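Perguntas frequentes – Aluguel de guarda-móveis Nultwood

Reunimos as dúvidas que mais chegam ao nosso atendimento sobre boxes, prazos, acesso e pagamento. Se a sua não estiver na lista, escreva pelo formulário de contato ou ligue para a unidade.

Que tamanhos de box vocês têm?
Os boxes vão de 2 m² a 14 m². O menor serve para caixas de arquivo, malas e uma bicicleta. O maior costuma comportar a mudança de um apartamento de dois quartos, desde que os móveis estejam desmontados.

Como sei qual tamanho escolher?
Faça uma lista dos móveis grandes com altura, largura e profundidade e envie ao atendimento. Respondemos com uma sugestão de tamanho. Se no dia da entrada o box for pequeno demais, a troca por outro maior é feita na hora, conforme a disponibilidade, e você paga só a diferença da mensalidade.

Qual é o prazo mínimo de contrato?
Um mês. Depois disso a renovação é automática, mês a mês, até que você avise a saída.

Com quanta antecedência preciso avisar a saída?
Onze dias corridos. O aviso pode ser feito por e-mail ou na recepção. Avisos feitos depois desse prazo geram a cobrança de mais meia mensalidade.

Em que horário posso acessar o meu box?
Na unidade Vachon, das 7h às 21h. Na unidade Skenley, das 8h às 19h. O acesso é livre dentro desses horários e não precisa ser agendado, exceto para caminhões, que usam a doca e dependem de reserva.

Outra pessoa pode entrar no meu lugar?
Pode, se o nome e o documento dela constarem no cadastro de autorizados. A inclusão é gratuita e precisa ser pedida pelo titular.

O que não pode ser guardado?
Alimentos, plantas, animais, botijões de gás, combustíveis, tintas com solvente, fogos, armas e qualquer produto sem nota ou de origem ilegal. Geladeiras e máquinas de lavar são aceitas, desde que estejam limpas e secas por dentro.

Como devo embalar os móveis?
Use manta ou papelão nas quinas e plástico-bolha nos vidros. Não embrulhe estofados em filme plástico apertado: a umidade fica presa e o tecido mancha. Para sofás e colchões, prefira capas de tecido. Placas, tampos e portas soltas devem ficar em pé, apoiados na lateral mais comprida.
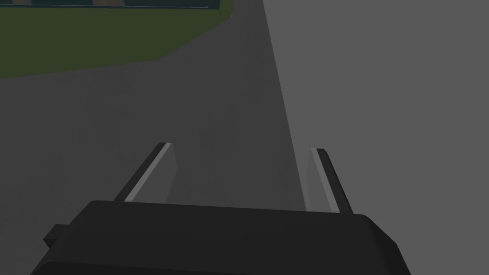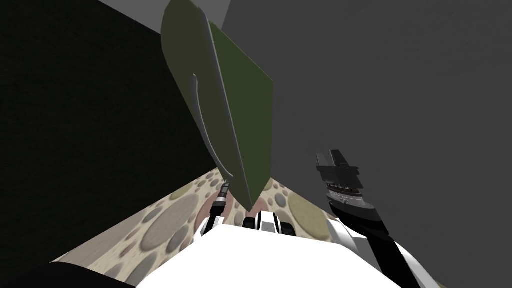

Na segunda imagem, painel verde-oliva inclinado, com a parede escura atrás.

Vocês vendem material de embalagem?
Sim. As duas unidades têm caixas, fita, mantas e cadeados da linha Studitar. Caixas sem uso podem ser devolvidas com a nota em até um mês.

O cadeado é meu ou da empresa?
É seu. Você pode trazer o próprio cadeado ou comprar na recepção. Não ficamos com cópia da chave. Em caso de perda, o corte é feito na presença do titular e custa R$ 85.

Os boxes têm tomada?
Não. Há tomadas nos corredores para uso rápido, como carregar uma parafusadeira. Não é permitido deixar equipamento ligado.

Existe seguro?
O contrato inclui cobertura básica contra incêndio e roubo com arrombamento. Para bens de valor mais alto, é possível contratar uma cobertura adicional mediante lista com notas fiscais. Dinheiro, joias e documentos ficam fora de qualquer cobertura.

Como é feito o pagamento?
Por boleto, cartão ou Pix, com vencimento no mesmo dia do mês em que o contrato começou. A primeira mensalidade é paga na assinatura.

O que acontece se eu atrasar?
O acesso ao box é suspenso até a regularização, com multa e juros previstos em contrato. Após cerca de 90 dias de atraso, e depois de notificação por escrito, o contrato pode ser rescindido.

Vocês fazem o transporte?
Não temos frota própria. A recepção fornece uma lista de transportadores que já conhecem as docas, mas a contratação e o pagamento são tratados diretamente com eles.

A unidade fecha no fim do ano?
Em dezembro a recepção funciona em horário reduzido. O horário do mês é afixado na entrada e enviado por e-mail aos clientes.

Posso usar o endereço da unidade para receber encomendas?
Somente clientes com contrato empresarial. Os volumes ficam na recepção por até cinco dias e precisam estar identificados com o número do box.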